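4.2 Faction choice and match length in the club league

The second question was whether the faction a player brought to the table had any bearing on how long a match ran. Organisers of small skirmish leagues often assume that it does, and several of the players we interviewed said they avoided certain match-ups on a weeknight because they expected to be packing up late. We had match records from the Lodbridge club league, which plays Clultero under the standard rules, and we used these alongside the interviews described in Section 3.

The league ran for 11 rounds. Each player registered one faction at the start and could not change it, although the models fielded from that faction could differ from round to round. Matches began at 7 pm and were scored when the last turning point ended or when both players agreed to stop. Start and finish times were written on the score sheet by the players themselves. Nghĩa Hứa entered the sheets into a single table and Tayla Pearce checked the entries against the originals. Sheets with no finish time were left out of the analysis of length but kept for the analysis of results.

We grouped the factions by the number of models they normally field, following the categories in the Clultero rulebook. Small teams have up to six models, medium teams seven to nine, and large teams ten or more. Matches between two large teams were the longest, as expected. Matches between two small teams, however, were no shorter than those between two medium teams. The interviews suggest why. Players with small teams described spending a long time over each activation, as the loss of a single model could decide the match. One player put it this way: "With the big gang I just push them forward. With my three big lads I'm measuring everything twice."

Familiarity with the opposing faction appeared to matter more than team size. Players meeting a faction for the first time stopped more often to read rules cards, and these matches ran around 20 minutes longer than rematches. The difference was clearest for the Skitonport Wardens, whose reaction rules interrupt the other player's activation. Ngọc Hà, who refereed most rounds, kept a tally of rules queries, and the Wardens accounted for more of them than any other faction. 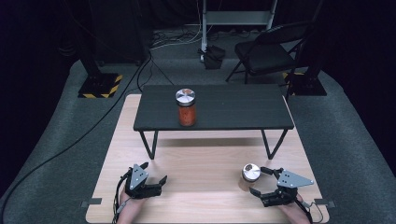

Figure 3. Tabletop with jar.

Two limits should be noted. First, players chose their own factions, and the more experienced members of the league favoured small teams. We can't fully separate the effect of the faction from the habits of the person playing it. Second, the terrain was rearranged between rounds by whoever arrived first, and its density was not recorded. Despina Anghel has argued that dense terrain slows play for shooting factions in particular – a claim our data can neither support nor rule out.

The Phan variant, in which both players share a pool of activation tokens, was used in 3 of the rounds at the request of the players. Match length in those rounds was more even across the factions, but the number of complete sheets was too small for any test to be useful. We return to the variant in Section 5, where the interview material on shared tokens is set out in more detail.

Correspondence: Eirlys Gwynne, Lodbridge Tabletop Play Study | © The authors | Back to top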